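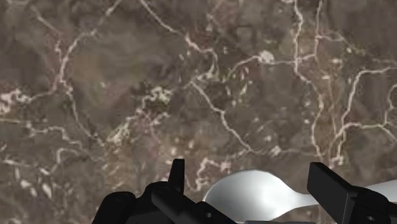 ## 4.3 Recording a spoon pick by remote control

Use this procedure to record demonstrations in the Eveo simulator with the handheld controller. Complete section 4.2 (controller pairing) first.

1. Load the tabletop task and select the wrist view.
2. Set the approach speed to **Slow**.
3. Open the gripper fully and move it over the spoon. Keep one finger on each side of the part to be grasped.
4. Lower the gripper until the fingertips are just clear of the surface.
5. Press **Record**, then wait for the tone.
6. Close the gripper with the trigger. Use one smooth pull – repeated short pulls are stored as separate grasp commands.
7. Lift straight up, hold for 3 seconds and press **Stop**.
8. Save the episode or discard it. Discarded episodes cannot be recovered.

**Note:** Veined or polished surface textures can make height hard to judge in the wrist view. Check the height readout before step 4.

**Note:** An episode is limited to 2200 time steps. Recording stops at the limit and the file is marked incomplete.

**Caution:** Do not replay a simulated episode on a physical arm until the joint limits in section 7 have been entered. The simulator does not stop for contact with the table.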